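Rirau suture pad, reviewed after one term in a student robotics club

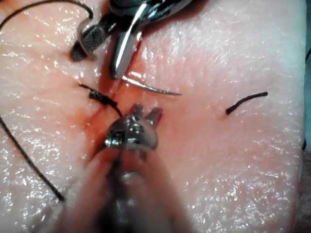

The Rirau was sold to us as the pad that would get our surgical robotics club ready for the Stivell student challenge in October. I had doubts, and after 13 practice evenings I still have most of them.

The surface is good. It shines like tissue, and the glare bothers the vision code in a way our old matte foam never did. Paula Radu had to redo her needle detection twice, and I count that in the pad's favor. Black thread stands out well against the pink.

The cut is another matter. The maker claims 300 stitches per pad. Ours began to tear at the edges long before that, and a torn edge lets a sloppy pull pass for a good one – bad news if you score tension, as the challenge does. Darius Neagu thinks our drivers grip too hard. Maybe so, but first-year students will always grip too hard, and they are the people this is sold to.

The printed guide is thin. It covers tying by hand and has one page on instruments, with nothing on passing the needle between two arms.

Would I buy it again? One, for camera work. For knot drills we have gone back to the cheaper Boditz pad – ugly, dull and still in one piece.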